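I bought the Catwood bookcase in May, after putting it off for most of a year, and I'm so glad I finally did (my old shelves had bowed like a hammock!). It's the tall one with five shelves, in the walnut color, and it cost me 400 dollars with delivery. I dithered over the Pilla for weeks, which was cheaper, but the Catwood has a back panel that runs the full height, and I have a lot of heavy cookbooks.

Putting it together took me one long evening and two pots of tea. The instructions have 23 steps, and most of them are perfectly clear, though step nine had me holding a side panel with my knee and muttering. Do lay out a blanket first if you have wood floors.

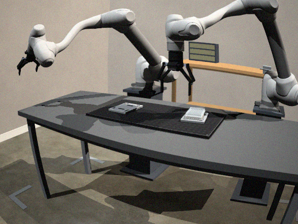
Can one person put it together alone?
Most of it, though you'll want a second pair of hands to stand it up and fix it to the wall. My neighbor Yaroslav Hrynyshyn came over for that part and stayed for supper.

The shelves have stayed straight so far, even the bottom one with the big atlases, and the finish wipes clean with a damp cloth. My only real grumble is the shelf pins, which are fiddly little things and a snug fit, and I dropped one down the heating vent. Catwood mailed me a replacement bag free of charge, so I can't stay cross about it. I'd buy it again, and I'm already measuring the hallway for the narrow version.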